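Filed under: Home & Laundry > Folding guides > Scarves, wraps and large cloths

Section 4: Folding a printed cloth on a quilted bed

Right, you've got through the washing and ironing sections, so now we come to the bit I like best. I fold all my big printed cloths on the bed, on top of the quilt, and I've done it that way for years. A table is fine if you have a large one. Mine is covered in post.

These steps suit any light woven cloth up to the size of a single sheet. I wrote them with my Tremetlow wraps in mind (the ones with the big flowers), but they work just as well for a Prirura tablecloth or a length of dress fabric you haven't got round to cutting yet.

Before you start

Make the bed properly. I know, I know. But a quilt with lumps under it gives you a lumpy cloth, and you'll be chasing the same ridge all the way through. Smooth the quilt from the pillow end down and give it a tug at the corners. A plain, pale quilt is easiest on the eyes, as you can see the edge of a bright cloth against it without putting your glasses on.

Caution: the cloth must be bone dry. A strong dark print on a strong background can leave a mark on pale bedding if there's any damp left in it, and I have a pillowcase to prove it. If you're not sure, hang it up for another 20 minutes and have a cup of tea.

1. Lay the cloth down in a loose heap in the middle of the bed and find one corner. Any corner will do. Feel along for the hem, and you'll come to the corner sooner or later.

2. Pull that corner out towards the edge of the bed and let the rest follow. Don't shake it — shaking just flips the far side under and you have to start again. I like to have the gathered part all on one side at this stage, with a reasonably flat stretch next to it to work from.
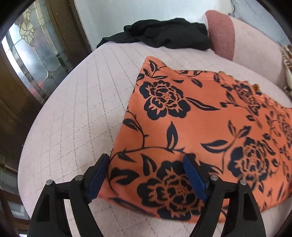
3. Work along from your flat stretch in short pulls, a hand's width at a time. Big flowers are a real help with this! If a petal looks squashed or stretched, there's a fold hiding in it, so tease it out sideways until the flower looks like a flower again. With small prints you have to go by feel, and stripes are the easiest of the lot.

Note: if your cloth has a fancy edging, leave that side till last and lift it instead of dragging it. Quilting stitches love to snag on trimmings. I once pulled a thread clean out of a Lachance shawl and had to sit there with a needle for the whole of a March evening, muttering.

4. Go round the hem. Run a finger and thumb along each side and turn out anything that has rolled under. Stitched hems do roll, especially after a hot iron, and a rolled hem makes the whole stack bulge later on.

5. Find your widest end and your narrowest. If one end is still bunched, hold the wide end steady with a flat hand and draw the bunched end away from it, nice and low to the quilt. It may end up lying slantwise across the bed. Don't fuss about that yet, you can swing the whole thing straight once it's open. 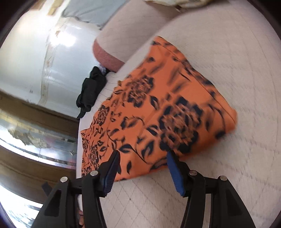

6. Fold in half, corner to corner along the long side, print outwards. I do print outwards so I can tell which one it is in the drawer. Some people do it the other way to save the colour, and if your drawer gets the sun they've probably got a point.

7. Smooth from the fold towards the open edge, then fold in half again. Stop and have a look. If the edges are out by more than 13 mm or so, undo the last fold and try again, it only takes a moment.

8. Fold in thirds to suit your drawer. Mine go into Jernov boxes, the 40 cm ones, and three folds fit with a bit of room at the side for a lavender bag.

If it keeps sliding

Silky cloths do slide about, and a quilt isn't much help if it's a shiny one. Put a cotton pillowcase underneath, or weigh down one corner with a book (a hardback, nothing with a sticky cover).

If creases come back

Leave the cloth open on the bed for a while before step 6 and go over it with the flat of your hand. Anything that's still there after that needs the iron, so go back to Section 3 and use the cooler setting, with a tea towel over the print.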